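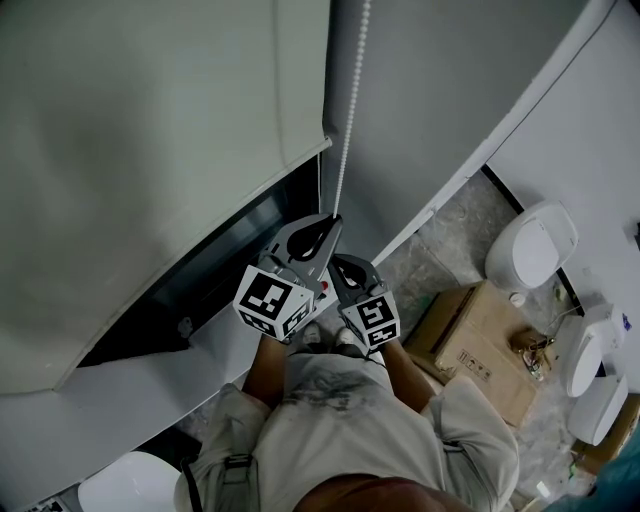

Clinirent: The Complete Run collects all 16 issues of the comic about a medical equipment rental shop that may or may not be haunted, depending on which employee you ask and how close they are to the end of a shift. The shop sits on Trujillo Street in the town of Wetach, between a tire place and a second, worse tire place. Most of the trouble in the first issue starts when the night clerk reaches up for a beaded pull chain, a plain white one like you'd find hanging in any back hallway, and gives it one tug too many. By the last page there are forty rental crutches walking themselves down to the river. It gets less sensible after that.

The series came out in stapled issues that sold badly and were then hunted for years by people who hadn't bought them. We were the publisher, so we remember both parts. If you've been paying silly money for issue seven (the one with the wheelchair race and the upside-down staples), you can stop.

What's in the book

All 16 issues in order, with the original covers in place between chapters instead of dumped at the back. The two-page short that ran in the Skolley Books holiday sampler is here as well, and so is the letters column, including the long feud over whether the oxygen tank can hear people. There are 19 pages of sketches and rejected covers. Some of those were rejected for good reason and you'll know which.

Issue four has been relettered. The first printing used a typeface that looked great on a monitor and like spilled pepper on paper. The jokes are the same, though more of them can now be read.

The coloring in issues one through three is still flat and slightly green. We talked about fixing it, tried a few pages, and missed the green.

Format

Hardcover, sewn binding, uncoated paper. It lies open on a table from the second chapter on. The first chapter needs a hand. There's a ribbon marker in a shade the printer calls "surgical" – we didn't ask. No dust jacket, so nothing to lose or shred.

The print run is 2,000 copies. We don't have plans for another, which isn't a sales tactic so much as a description of our storage unit.

Who it's for

Readers who like their ghosts petty and their paperwork in triplicate. There's some swearing, one fairly gross bedpan sequence in issue nine, and a funeral that goes on longer than anyone in it would like. We'd say teens and up. It was once shelved with the nursing textbooks at a college store, and sold better there than anywhere else.

Ordering and shipping

Orders placed before 11/11/2018 come with the rental agreement print, a fold-out copy of the form the clerk keeps making the dead sign. It is not a legal document. Please don't rent anything with it.

Books go out in a stiff cardboard mailer inside a second box. If yours still shows up with a crushed corner, send us a photo and we'll replace it while we have stock. Light scuffs on the back board are normal, as the cloth picks up marks if you look at it hard.

Also from Skolley Books: Clinirent enamel pin (crutch, left), Clinirent enamel pin (crutch, right). Sold separately.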